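**Sorting a box of mixed hookup wire**

**illurwood_jt:** Cleared out my uncle's bench in July and ended up with a big tangle of wire, mostly red and black. Do you lot sort by colour or by gauge? I was going to do colour.

**Kittipong T:** Gauge. Colour only matters once you're wiring something. I had mine by colour for years and was forever stripping the wrong thickness.

**belham86:** Disagree. If it's all hookup wire of much the same size, colour is quicker. Two baskets and you're done in an evening.

**Kittipong T:** If it's all the same size. His won't be.

**jaruwan_s:** Baskets with holes in the sides are fine for long lengths but short offcuts poke through. Anything under 80 mm goes in a jam jar here.

**belham86:** I've got a green one and a white one at the back of the table. Dark wires go in the white, red in the green. Tip the tangle out in front and pull one strand at a time from the loose end.
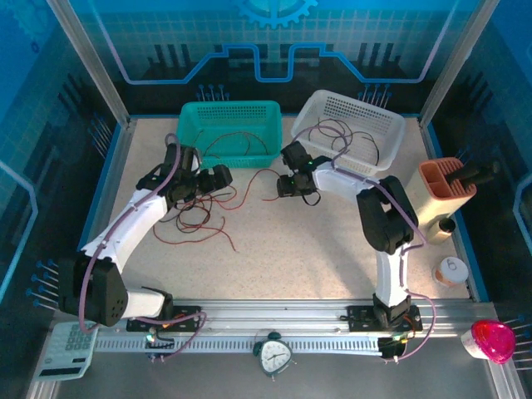
Don't yank it or you'll tighten the knots. The white basket always fills first – dark stuff is what people throw in the box.

**illurwood_jt:** OK, colour first, then gauge if I can face it.

**Kittipong T:** You won't.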